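Getting coffee smells out of a flask

I've ruined more flasks than I care to admit, so I'm a bit evangelical on this one! Put 2 teaspoons of bicarb in, top up with 200 ml of hot water (not quite boiling) and leave it for 60 minutes with the lid off.
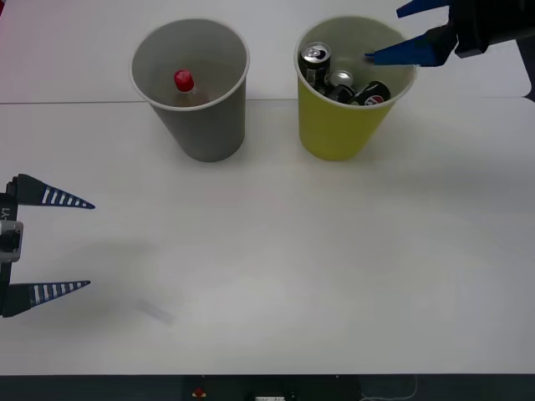
Then give it a good go with a bottle brush, especially round the neck, where the brown stuff loves to hide. The rubber seal wants doing separately – prise it out with a teaspoon handle and soak it in white vinegar. My neighbour Ridwan swears by rice and a good shake, but I find it gets everywhere.

Store it with the lid off, always.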